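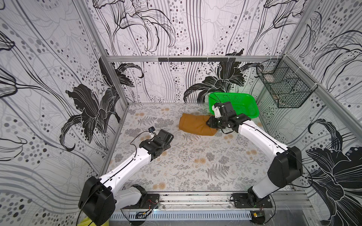
**Is it worth paying extra for "paste the wall" paper over the ordinary kind?**

For a straight run of wall with no chimney and no odd corners, it saves you an evening and some swearing, and past that I wouldn't pay a dime more for it.

---

**mudroom_marge** wrote:

That's the answer my brother-in-law gave me too, and he has hung one roll in his life. I'm asking again because the store in Dultummont has the Zesness floral, the big black and gray one, in both versions, and the paste-the-wall one costs 526 for the whole room. The room is a small den with two windows. The sales guy told me it "basically hangs itself." I have been sold things that basically do themselves before.

---

**plumbline** wrote:

Nothing hangs itself. What he means is you roll paste on the wall, put the dry strip up, and slide it. No table, no soaking time. The backing doesn't swell the way regular paper does, so the seams don't open up when it dries.

Your problem is the pattern. Big flowers are unforgiving. Ask what the repeat is before you ask anything about paste. A long repeat means you throw away a lot of paper on every drop, and the calculator on the store's site won't account for that properly. Mine came up 2 rolls short.

---

**Nikola Leka** wrote:

I disagree about big patterns being unforgiving. Small geometric prints are much worse. With a large loose flower the eye goes to the bloom and you can be a hair off on the stems and get away with it. With a little trellis or a stripe, every wall that isn't square shows up from across the street.

I've done both in the same house. The stripe came down after one winter.

---

**plumbline** wrote:

A hair off, sure. Get a dark petal half an inch off on a pale background and tell me you don't see it every time you sit down.

---

**mudroom_marge** wrote:

So which is it? Also, does anybody believe the "washable" claim on the label? It says washable, then in smaller letters it says to blot with a damp cloth. To me those are two different things.

---

**vkras** wrote:

Vesela Krasniqi here, I posted in the primer thread last month. They are two different things. There's a little wave symbol on the label. One wave means you can sponge it if you're gentle, more waves means you can wash it, a brush means you can scrub it. Go by the symbol and skip the adjectives.

And before you spend 526 on anything, what's on the walls now? If it's flat builder paint, the paper will stick fine and then take the drywall face with it when you change your mind.

---

**mudroom_marge** wrote:

Flat paint, and some old Sandhu border at the top that the last owners painted over. I can feel the edge of it with my finger.

---

**vkras** wrote:

Then that border has to come off first. All of it. You will see that ridge under a light paper, and wet paste can loosen it from behind. Score it, steam it, scrape, wash the glue off, let it dry, prime. Wash the glue off twice. People skip the second wash and come back here asking why they have bubbles.

---

**gord_in_socks** wrote:

Or skip all that and use peel and stick. I did our hall with Closeo in one afternoon and it was 89 for the lot. Looks great.

---

**Nikola Leka** wrote:

How long has it been up?

---

**gord_in_socks** wrote:

Since April.

---

**plumbline** wrote:

Let us know after the heat has been on for a few months. I've pulled down enough peel and stick to know what the top corners do. I also don't buy "removable." Removable from what? From glass, probably.

---

**gord_in_socks** wrote:

Okay, but for 89 I don't need it to last twenty years. I was bored with the hall. If a corner lifts I'll stick it back. You guys talk about wallpaper like it's a roof.

---

**mudroom_marge** wrote:

I have some sympathy for that. But I'd like not to do it again.

---

**vkras** wrote:

Then do the prep and use the real stuff. My order, for what it's worth:

- Get the border off and prime before you buy any paper
- Check that the batch number matches on every roll, and open the box in the store if they let you
- Drop a plumb line for the first strip and ignore the corner, the corner is lying
- Put a full flower where you look when you walk in, and let the ugly match land behind the door

On paste-the-wall, I'd go for it here, mainly for the windows. Cutting around trim with a soaked strip is miserable.

---

**plumbline** wrote:

I'd still buy one sample and live with it taped up for a week. Black flowers in a small den with the lamp on at 9 at night are a different thing from black flowers under store lights.

---

**mudroom_marge** wrote:

Sample ordered. They wanted to charge shipping on it, so I'm driving over Thursday. I asked on the phone what the repeat was and the guy had to put me on hold, then came back and read me the width of the roll.

---

**Nikola Leka** wrote:

Take a tape measure with you. Tip of one flower to the tip of the same flower further down. Don't let him read it to you.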